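Monder teaches its arm in simulation first. An operator at the Brovidthorpe office steers the simulated arm with a handheld controller, and the software logs joint angles and gripper state at every step. One task takes 200 demonstrations. Kaja Mets, who recorded most of them, discards any run in which the fingers touch the wall of the box.
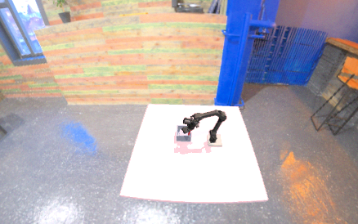 From teleoperation to policy

The small red object sits inside an open gray box, so the gripper has to come in from overhead. Operators learn this approach quickly — the policy needs more examples. Training on the first 78 runs produced hesitation above the rim.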